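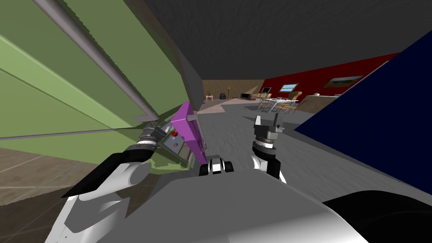

Deux verts, un magenta. Image de synthèse.

Accueil Explorer Notifications Messages Profil

1/ Je repeins ma cuisine en vert. J'écris ça au présent depuis novembre, par optimisme grammatical. Petit fil sur les noms de couleurs, les nuanciers, et la vitesse à laquelle un adulte perd ses moyens devant un mur.

2/ Au départ, je voulais « vert ». Chez Gatby, le vendeur m'a regardé comme si j'avais commandé « de la nourriture ». Il m'a tendu le nuancier Brostico : 409 teintes, dont une bonne moitié de beiges qui refusent de l'admettre.

3/ Les beiges s'appellent Silence, Dune, Lin du matin, Dune II. Les verts ont des noms de gens qui ont une maison de campagne. J'ai hésité une semaine entre Notaire et Vieux Verger.

4/ (Notaire est un très beau vert. Je ne me voyais pas dire à mes invités que la cuisine était en Notaire.)

5/ Le vert change avec tout. Le matin chez moi il tire sur le gris, à midi sur le jaune, et le soir sous l'ampoule de la hotte il devient médical. Le même carré, le même mur. J'ai fini par cuisiner à heures fixes.

6/ Fitriani Krishnan, qui étalonne des documentaires et qui a eu la bonté de passer, m'a demandé ce qu'il y avait à côté. À côté de quoi ? À côté du vert. Il y avait un torchon rose. Elle a retiré le torchon et le mur a changé de couleur. Je n'ai pas bien dormi.

7/ C'est un phénomène connu : une couleur vive pousse sa voisine vers la teinte opposée. Mettez du magenta près d'un vert, il verdit. Mettez du vert près d'un autre vert, ils se disputent. Mettez un conjoint près des deux, il préfère celui que vous venez d'éliminer.

8/ Au fait, le magenta n'a pas de longueur d'onde à lui. L'œil reçoit du rouge et du bleu, pas grand-chose au milieu, et le cerveau remplit le formulaire tout seul. J'ai annoncé cette nouvelle à table. On m'a demandé de passer le sel.

9/ Et pour les curieux, le nom vient de la bataille de Magenta, 1859. Une teinture sortie à la même époque, une victoire à vendre, et voilà. Les gens du marketing étaient déjà au travail. Je note qu'on n'a pas de beige Waterloo.

10/ Revenons à mes échantillons. J'en ai acheté, je demande pardon à mon banquier, pour 300 euros. À ce prix-là j'aurais pu peindre la cuisine deux fois dans une couleur qui ne me plaît pas et m'y habituer.

11/ Bo-ram Kong, ma voisine du dessous, a choisi son vert en quatre minutes. Elle a pris le pot en promotion. Sa cuisine est superbe. Nous restons en bons termes — je prends l'escalier de service.

12/ Conseil technique, il en faut un : ne peignez pas vos essais directement sur le mur. Prenez un grand carton, deux couches, un bord blanc tout autour, et promenez-le dans la pièce. Sur le mur, c'est toujours l'ancienne couleur que vous jugez. Mon ancienne couleur était saumon.

13/ Autre chose : mat ou satiné, ce n'est pas un détail. Le même vert en satiné paraît plus sombre d'un côté de la fenêtre et plus clair de l'autre. J'ai cru m'être trompé de pot. J'ai téléphoné chez Gatby. Ils connaissent ma voix.

14/ On me demande le nom du vert retenu. C'est Ritora, page des « teintes calmes ». Je l'ai commandé jeudi. Le modèle mat est en rupture.

15/ Le vendeur me propose Notaire en attendant.

16/ Mise à jour : j'ai dit oui pour le couloir.

Dernière mise à jour : samedi 2 avril 2022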